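Gripper trials: frequently asked questions

Last updated September 20, 2026

We have been comparing grippers, wrist cameras and arm controllers on one bench since January, and the same questions keep landing in the inbox. Most of the answers are below. Anything missing can go to Hnat Sydorenko, who reads everything and replies to a fair share of it.

What are you comparing, exactly?

Two grippers, to begin with. The Gedita is a two-finger parallel gripper with flat metal jaws and a price that made our finance person go quiet. The Celtness has soft, curved pads and costs a good deal less. Both go on the same make of arm and do the same set of jobs: pick something up, hold it, turn it, put it down where it was asked to.

There is a second comparison going on with controllers. The Kravets is a sealed box with very good manuals. The Ristel is open, cheerful and documented mainly by people asking what went wrong on its forum. We like them both on different days.

How many grasps have you logged so far?

3,143. Of those, 793 were on soft objects, which took up far more than their share of our patience.

Which gripper won?

We were hoping you wouldn't ask. The Gedita is better at anything hard and square. It picks up a steel block as if it had been waiting all its life for one. The Celtness is better at anything that squashes, rolls or has a stick coming out of it. If your factory makes steel blocks, the choice is easy and you may stop reading. If it makes anything people would want to touch, keep going.

Why so much foam?

Foam is rude to grippers. It gives way when squeezed, so the fingers carry on closing after they have a perfectly good hold, and the force reading creeps up so slowly that the controller never quite decides it has arrived. Put a thin rod into a lump of foam and matters get worse. Now there is a long lever on top of a soft base, and any tilt at the pads shows up several times larger at the tip.

That makes it a very cheap test piece. A foam cylinder and a rod cost next to nothing, and they will show up a sloppy grip faster than the calibrated test kit we bought in the first month and now use mostly as a bookend.
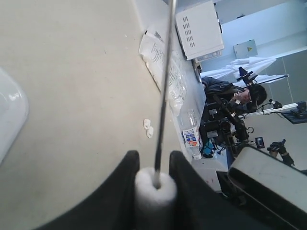

Pad shape matters more here than we thought it would. A broad pad spreads the load and lets the foam keep something like its own shape. A narrow one digs in and makes a waist. With one of each, you can persuade the cylinder to sit against the broad side while the narrow side does the pressing, and the rod stays fairly straight. We tried it because a pad went missing. It is now a standard setting and has its own line in the spreadsheet.

How hard do you squeeze?

As lightly as we can get away with. We start low, lift, pause, and step the force up only if the object slips. The temptation is to start high and be done with it, and for steel blocks that's fine. For foam you end up testing how flat foam goes.

Do you only use the wrist camera?

No. We use the wrist view for the last bit of the approach and fixed cameras for everything before that. The wrist camera is wonderful close up and nearly useless for judging where the arm is in the room. When the wrist turns, the whole world turns with it, and people watching the feed for the first time tend to tip their heads to match. After a week or so you stop doing this. After a month you start doing it at the television.

Could I get away with a wrist camera alone?

For simple picks, yes. You will lose track of things when the object fills the view or when a finger gets in the way, and a finger will always get in the way. Mount the camera a little further back than looks sensible. We moved ours back by 27 millimetres and cured more missed picks than any change we made to the software, which was not a popular finding with the person who writes the software.

Does it matter if the bench is untidy?

It depends what you want to learn. A bare bench gives clean numbers and a false sense of calm. Real benches have bottles on them, and bits of paper, and small white things that look to a vision system very much like other small white things. Our view is that you should do your first runs with the bench clear, then stop clearing it. If the success rate falls through the floor, you have found out something worth knowing before your customer did.

Pale objects on a pale table deserve a warning of their own. The default settings on both controllers lose the edge of white foam in even light. Lowering the exposure helps. So does a lamp from one side, until somebody moves the lamp.

Why is there always someone leaning over the equipment?

Cables. Every arm has a cable that is the right length for every pose except the one you need. Somebody has to find it, and finding it involves leaning. We do ask that people keep out of the reach of a live arm, and the stop button lives where it can be hit without looking.

Kravets or Ristel for a first project?

If you have a deadline, the Kravets. It does what the manual says, in the order the manual says it, and when it refuses to do something it gives you an error number you can look up. If you have time and a taste for poking about, the Ristel lets you change nearly everything, including several things you should have left alone. Closing speed near contact is much easier to tune on it, and for soft objects that alone may settle the matter.

Switching from one to the other took us 2 days. We had planned for an afternoon.

Can I mix one maker's gripper with another's arm?

Usually. The bolt pattern is the easy part. Check the connector, check the voltage, then check the connector again, as there are two versions that look alike and only one of them works. We keep the other version in a drawer with a rude label on it.

How long do the soft pads last?

Longer than we expected on smooth objects and not nearly as long on rough ones. Dust does more harm than wear. A dusty pad slides, the slip check kicks in, the force goes up, and you are back to flattening things. Wipe the pads at the start of each session with a damp cloth and let them dry. If the surface has gone shiny, change it.

What counts as a success in your tables?

The object comes up, stays up through a slow turn, and goes down within the marked area standing the way it stood before. Things that are dropped in the right place by luck do not count, however much the operator argues. For the foam and rod piece we also note whether the rod has shifted in the foam. It is a fussy rule and it took up most of a meeting.

Do you publish the failures?

Yes, all of them. They are in the same file as the rest, marked with a reason where we know it and a question mark where we don't. There are plenty of question marks. Comparison pages that only list what went well are adverts with a table in them, and we have read enough of those to last us.

Will you test our gripper?

Possibly. Send the drawing, the weight, the supply voltage and the cable. Please do send the cable. We don't charge and we don't let makers see the results before everyone else does, which tends to thin out the queue. Anything lent to us goes back in its own box, with its pads cleaned and a list of what it dropped.

Can I visit and watch?

You can, by arrangement with Hnat. Be ready for a lot of waiting. A good day of gripper testing looks like a machine picking up the same object again and again while someone types, and a bad day looks just the same with more sighing. Closed shoes, please, and leave your coffee on the shelf by the door - the shelf was put up after the first visit.

What's next on the list?

Wet objects, then see-through ones. Clear plastic is a misery for depth cameras, so we have been putting it off. The Ristel forum has a thread on the subject which is very long and ends with somebody recommending a sticker.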